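제4장 모두의 것은 누가 돌보나

제가 첫 직장에 들어가서 제일 먼저 배운 경제학은 회의실이 아니라 탕비실에 있었어요. Cisetico라는 작은 번역 회사였는데, 직원 20명이 냉장고 하나를 같이 썼거든요. 우유를 넣어 두면 다음 날 반이 줄어 있고, 누가 언제 넣었는지 모를 반찬통은 봄이 되도록 그대로였습니다. 다들 불평은 했지만 치우는 사람은 없었죠. 저도 안 치웠고요!

이 장에서는 그런 물건과 장소, 그러니까 여럿이 쓰는데 딱히 주인이 없는 것들을 다룹니다. 경제학에서는 공유자원이라고 부릅니다. 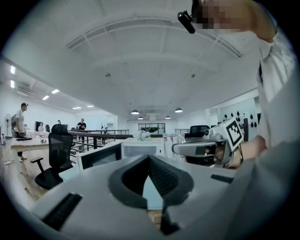

그림 4-1. 실내에서 손에 도구를 든 사람

공유자원에는 성질이 두 가지 있습니다. 우선 남이 못 쓰게 막기가 어렵습니다. 그런데 한 사람이 쓰면 다른 사람 몫은 줄어들어요. 앞 장에서 본 공공재와 헷갈리기 쉬운 대목이니 잠깐 비교해 볼게요. 등대 불빛은 제가 본다고 어두워지지 않지만, 냉장고 선반은 제 도시락이 올라가는 순간 그만큼 좁아집니다(제 도시락은 좀 큰 편이었어요).
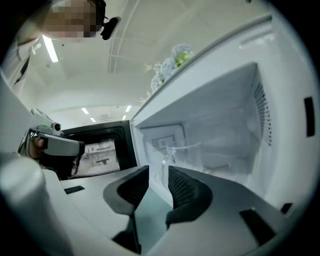
그림 4-2. 열려 있는 흰색 냉장고 칸

옛날이야기를 하나 해 볼까요. 제가 수업에서 자주 쓰는 Kirkov 마을 이야기입니다. 때는 1848년, 마을에는 공동 목초지가 있고 양 300마리까지는 풀이 버텨 줍니다. 그런데 한 집에서 슬쩍 양 2마리를 더 풀어놓습니다. 양털과 젖은 그 집이 다 가져가고, 풀이 줄어드는 손해는 온 마을이 나눠 가지죠. 옆집이 보기에도 꽤 괜찮은 장사 같습니다. 그래서 옆집도 늘리고, 그 옆집도 늘리고…… 몇 해 지나면 목초지는 흙바닥이 됩니다.
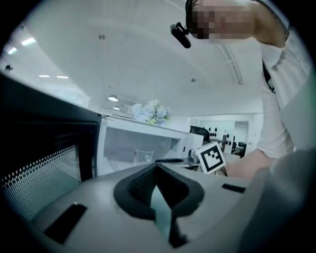 여기서 마을 사람들이 유난히 욕심쟁이였다고 생각하면 곤란해요. 각자 자기 사정에서는 그럴듯한 선택을 했는데 합쳐 놓으니 모두 손해를 본 겁니다. 제 수업을 들었던 Ramil Mangubat 씨는 이 대목에서 손을 들고 “그럼 땅을 나눠 가지면 되잖아요?” 하고 물었어요. 좋은 질문이죠. 하지만 땅은 울타리를 칠 수 있어도 지하수나 바닷속 물고기는 그러기 어렵고, 울타리를 세우고 지키는 데도 돈이 듭니다. 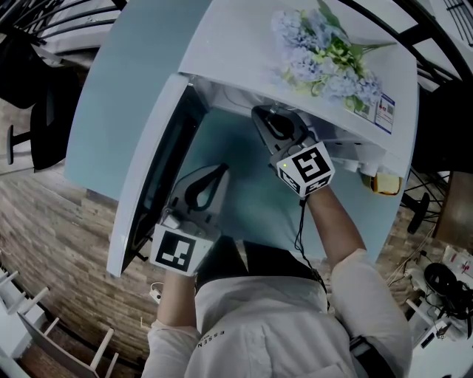

다른 길도 있습니다. 쓰는 사람들이 직접 규칙을 만들고 서로 지켜보는 방법인데, 저는 이쪽에 훨씬 마음이 갑니다. 4.2절에서는 Bassi 어촌이 그물 크기를 어떻게 정했는지 살펴보고, 4.3절에서는 요금을 매기는 방식과 비교해 보겠습니다. 수식은 4.3절에 가서야 나오니 아직은 편하게 읽으세요.

읽기 전에 생각해 보기
여러분이 다른 사람과 같이 쓰는 것 하나를 골라 보세요. 주방도 좋고 자전거 보관대도 좋습니다. 그걸 한 번 더 쓸 때 생기는 이익은 누구에게 가고, 비용은 누가 내나요? 두세 줄로 적어 두었다가 4.2절을 읽은 뒤 다시 꺼내 봅시다.

© Skelico 출판 | 지은이 Kidus Alemneh | 문의: 교재편집부 | 맨 위로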